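Hustitell Kitchen Set: README

This is the data card for the robot recordings of our student club, season project "Hustitell". Please read it before you download the files, it will save you some time and also save us some e-mails.

Written by Nektarios Margaritis, with corrections from Seija Vainio and Arvo Harju. The last update was in March.

What this project is

We are a robotics club in a technical college. Every year the club chooses one project which goes on for two semesters, and the members get course credit for it if they write a report. This year we wanted to teach a robot with two arms to do simple kitchen work, for example moving small things between a bowl and a pan. The arms are moved by a club member (teleoperation), and everything is recorded. Later we train a small policy on the recordings.

The name Drakton in the file names is the name of our two-arm setup. Zerko is the software which writes the logs. Both names were chosen by older members and we kept them.

What is in the release

There are 354 episodes in total. Of these, 71 are marked "failed" and we decided to keep them, so please filter them out if you need only good demonstrations. The flag is in the episode table, column "outcome".

Each episode folder contains:
- video from the wrist camera of each arm
- joint positions and gripper opening for both arms
- a short text with the task, written by the operator
- notes.txt, only if something unusual happened

The longest episode takes 55 seconds. Pauses before the first movement were cut by a script, but the script is not perfect and in several episodes the arms wait for a moment at the beginning.

Who recorded

Melina Athanasiadis and Jacinto Bermúdez operated the arms in most of the episodes. Seija and Arvo recorded the rest during the second semester. The operator is saved as a letter (M, J, S, A). You will see that the styles are different: J moves fast and corrects at the end, M goes slowly from the start. For our training this difference was a problem, and we got better results when we used the episodes of one operator only.

Tasks

Task names are short and always in lower case. "reach_pan" means that one gripper goes into the pan and stops. "bowl_to_pan" means that an object is taken from the bowl and put in the pan. "pan_to_bowl" is the opposite. "shift_bowl" was added late and has few episodes.

We did not clean the counter between all episodes. If you work with segmentation, please expect crumbs and small things which belong to no task. The background also was not fixed, jars and appliances were moved when someone needed the kitchen.

Wrist view

The cameras are mounted close to the grippers, so the black fingers of the same arm are always in the lower part of the picture. When both arms work on the same object, the other arm comes in from the side. The marble has a glossy surface and gives pale reflections, and the steel pan reflects too. Our first object detector was confused by this, so we recommend strong brightness augmentation.

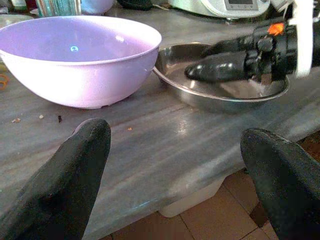 Known problems

1. The two video streams are not started at exactly the same moment. Use the time stamps from Zerko and do not count frames.
2. In version 1 the left and right arm were exchanged in the joint files. This is corrected in version 2. If you have the old version, delete it.
3. The gripper opening is saved in motor units and not in millimeters. Arvo has a conversion table, but it was measured only for one gripper.
4. Some task texts have spelling mistakes. We left them as the operators wrote them.

Use and thanks

You can use the data for teaching and for research. If you publish something with it, please write "Hustitell Kitchen Set, version 2" and send us the link, our teacher likes to collect them. Commercial use is not allowed without asking us first.

We thank the Barrientos workshop, where the brackets for the cameras were made.

Questions about the files go to Nektarios, questions about the arms go to Jacinto. In the exam period the answer can take longer.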